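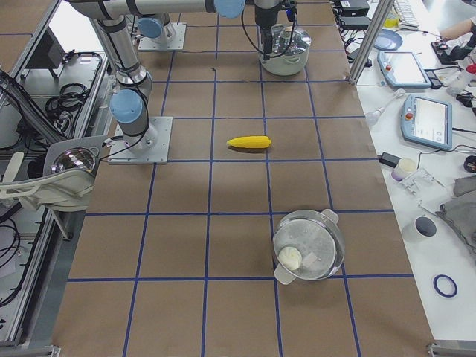 Steel pot with its lid on, brown paper and blue tape on the table.

August, Sunday, started a bit after lunch

Madder again. I know I said I was done with madder until the fall, but Dean Bloxham left a bag of chopped root on my shelf with a note that only said "try it slower," and I can't leave a note like that alone.

So, slower. The last batch went brown on me and I'm fairly sure it was heat. I was watching the clock and not the thermometer (the Gadex one, the probe with the kinked lead), and by the time I looked it had gone way past where I wanted it. Today's rule is 64 C and not a degree over. I wrote it on my hand so I wouldn't argue with myself later.

Setup, for whoever reads this next:
Marnstead undyed wool, the thinner one, scoured yesterday with Julleo soap and left in the rinse water overnight
Alum mordant from Thursday's jar, still good
2000 ml tap water to start, topped up twice
Root soaked since breakfast, soak water poured off and saved in the tall jar marked DON'T DRINK, which somebody has now drawn a smiley on

A word on that soak water. It comes off a sort of weak-tea yellow and I used to dump it. Benedek Szénási told me ages ago to keep it and dye with it separately, and I nodded and went right on dumping it. Well, I kept it this time, and I put one small skein in it cold just to see. After an hour it was a soft peachy tan, really pretty! I'd wear that. Sorry, Benedek.

Main bath took forever to come up. Wool went in at 40 or so, I wasn't strict about that part, and I nudged the heat a tiny bit at a time. First half hour looked like nothing. Pinkish, sort of embarrassed. I had a sandwich. Then somewhere in the second hour it started going orange from the ends in, and by four o'clock it was a proper brick — the color I've been after since spring, or as near as wet wool ever lets you judge. It'll dry lighter. It always does and I always get grumpy about it.

Things I changed along the way and should own up to:

I stirred more than I meant to. The wool on top was lagging behind and I got nervous. There's a little fuzz on one skein now, not felted, but fuzzed.

I added a pinch of chalk. Our tap water is soft and Dean swears by chalk for the reds. I did NOT weigh it, the Wainwright scale was flashing its battery light and I had wet hands. So if this comes out wonderful we won't know how much chalk did it. Next time: new battery first, chalk second.

The temperature got to 66 once, for maybe a minute, while I was hunting for the tongs. Tongs were in the sink under the sieve. Can we please hang them up?

Swatches. I cut 21 of them from the end of the cone before the wool went in, and pulled them in order through the afternoon, each on its own loop of cotton thread with a knot tag. The idea is a strip we can pin up by the window and actually see where the orange turns to red. The early ones are already on the rack. I mixed up two near the middle when I dropped the rack (yes) and I've put a question mark on both tags. They look the same to me anyway.

Afterbaths: same liquor, fresh wool, no more root. The first was coral. I'm leaving the second in to cool overnight, heat off, towel on top. Please don't move it, and please don't turn the heat back on to be helpful!

pH I checked with paper only. Somewhere between 7 and 8 after the chalk, depending on how you squint at the strip. The meter needs calibrating and the buffer's out of date, so it's paper until somebody orders more. I'll put it on the list. If I wrote it on the list last month, I'll write it bigger.

Also, the linen scraps. I threw five in at the very end, mordanted the same way, for no good reason except that they were sitting there. Barely took. A sort of dusty salmon that I'd guess will wash straight out, but they're in with the rest and I'll soap one and leave the others alone so we've got something to compare.

For tomorrow:
lift the second afterbath, rinse until clear
dry everything in the shade, not on the radiator side
half of each swatch goes in the window under card for the light test
battery for the scale
ask Dean where the root came from, and whether there's more of it
wash the sieve before the bits set like gravel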